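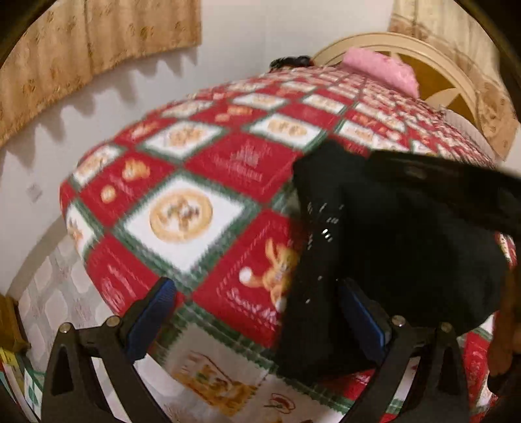 May 2025, listening room, chart notebook

Continued with the chart sheet for the Ionescu mini album. Yesterday I left it with the first week missing, and today I filled this in from the printed list. The album came in at 16. The earlier one, "Folturstead", reached only 20, so it is their best position until now. I wrote both numbers in pencil because the list was corrected one time already.

Problem with the counting. The regional list has 100 places and our old sheet has space for fewer, so the lower part was always left out. I made a new sheet with all the places. Please use the new one. The old one is still in the folder but I put a line across the first page.

Then the listening. We have two versions of the title song, the album cut and the radio cut. The radio cut begins directly with the chorus and loses the slow part with the strings. I prefer the long one, but I understand why the stations play the short one. In the second verse the voice is doubled on the left side only. I listened three times with headphones to be sure, and then I exchanged left and right, and the doubling moved also. So it is in the recording and our cable is fine.

Zakham pressing: the label says 500 copies on vinyl, numbered by hand. Our copy has no number. I don't know if it is a promotional copy or if somebody forgot. I sent a message to the shop in Jirnham and wait for the answer.

Small things:

- track 4 is written with two different titles, one on the sleeve and one on the disc. I used the sleeve.
- the credits for the remix are missing in our list
- needle must be cleaned before side B, there was noise in the quiet part

Still to do: second week position, when the list comes out. Compare with the September single, which I did not enter yet.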